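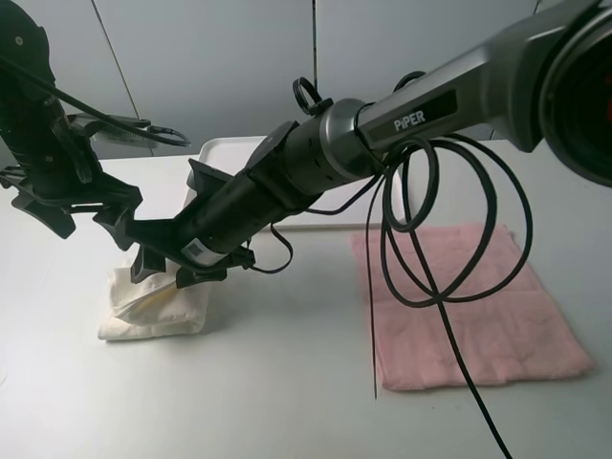 Brazo robótico PiPER sobre una mesa blanca.

Exploración comercial y grandes anuncios
Apuntes de la sesión 3. Asignatura optativa de Comunicación y Empresa

Estos apuntes recogen lo tratado en clase sobre las expediciones financiadas por empresas: batiscafos, globos, trineos, cápsulas suborbitales. No sustituyen a las lecturas. Quien espere encontrar aquí una celebración del espíritu aventurero puede saltarse la sesión, aunque entra en el examen.

1. De qué hablamos

Llamamos expedición de marca a un viaje difícil, o presentado como difícil, cuyo coste asume total o parcialmente una empresa a cambio de visibilidad. La definición es amplia a propósito. Incluye al navegante que lleva un logotipo en la vela y también al empresario que viaja él mismo y convierte su persona en el logotipo.

El género es viejo. Los periódicos del siglo XIX ya pagaban viajes al interior de África y a los polos para publicar luego las crónicas en exclusiva, y los fabricantes de galletas, cacao y conservas regalaban cajas a los exploradores con la esperanza de salir en una fotografía. Lo que ha cambiado es el orden: antes se vendía el relato del viaje terminado; ahora se vende, sobre todo, el viaje que todavía no se ha hecho.

2. El anuncio como producto

Un anuncio de expedición suele tener un vehículo con nombre propio, un récord que batir, una fecha y una frase sobre la ciencia. Conviene leerlos con un lápiz en la mano y subrayar los verbos. «Descenderá», «demostrará», «abrirá una nueva era». Casi todos van en futuro, y el futuro no se puede desmentir el día de la rueda de prensa.

También hay que fijarse en el récord. Las categorías se fabrican con bastante facilidad: el primero en solitario, el primero sin escalas, el primero en esa fosa y en ese sentido. Con suficientes adjetivos, cualquiera es el primero en algo.

3. Caso de trabajo: el sumergible Kisix

Usaremos el caso Kisix durante todo el cuatrimestre. La empresa Irnness, dedicada a los viajes de lujo, anuncia un sumergible de una plaza y una campaña de 11 inmersiones en la fosa de Zistemham. El dosier de prensa tiene 17 páginas. De ellas, 3 tratan del casco y de la seguridad; el resto son biografías, ilustraciones y citas de la propia empresa.

Datos que da el dosier:
Inmersiones previstas: 11.
Personas en lista de espera para futuros viajes turísticos: 1.457.
Primera inmersión: diciembre.

Datos que no da:
De qué año es ese diciembre.
Qué organismo revisa el casco.
Si estar en la lista de espera cuesta dinero o basta con dejar un correo electrónico.
Quién rescata a quién, y con qué barco.

La cifra de 1.457 personas merece un rato. Parece precisa y por eso parece cierta. Pero una lista sin depósito mide curiosidad, y la curiosidad es gratis. Varios alumnos la tomaron en sus resúmenes como prueba de demanda. No lo es, al menos mientras no sepamos qué se pidió a cambio de apuntarse.

4. La coartada científica

El dosier afirma que el Kisix «contribuirá al conocimiento de los océanos». Puede ser. Algunas expediciones privadas han dejado cartografía útil, muestras y publicaciones serias — sería injusto negarlo. Lo razonable es pedir lo mismo que a cualquier campaña oceanográfica: qué se va a medir, con qué instrumentos, quién recibe los datos y cuándo.

La consultora Iyer, contratada por Irnness, firma el anexo científico. Habla de «sinergias con la comunidad investigadora» y no menciona ningún instrumento. Tampoco prevé sitio a bordo para un investigador, cosa lógica en un sumergible de una plaza que ya tiene ocupante.

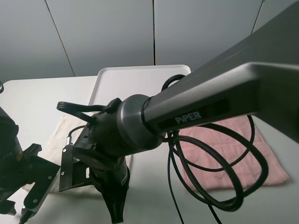 5. El papel de la prensa

El periodista recibe un texto casi escrito, unas ilustraciones vistosas y una entrevista. Lo más cómodo es publicarlo. El resultado es una noticia que no contiene errores y tampoco contiene preguntas. Cuando la expedición se aplaza o se abandona, rara vez ocupa el mismo espacio. Busquen en hemeroteca cualquier proyecto anunciado a bombo y platillo y comprueben cuántas piezas hablan de su cancelación.

6. Tarea

Elijan un anuncio de expedición comercial anterior a 2010, de mar, aire o espacio. Localicen la nota original y al menos tres noticias posteriores. Redacten dos páginas con lo prometido, lo cumplido y lo que no se ha podido averiguar. Este último apartado es obligatorio — dejarlo en blanco resta puntos.

No se admiten como fuente las páginas web de los propios proyectos, salvo para citar lo que prometían.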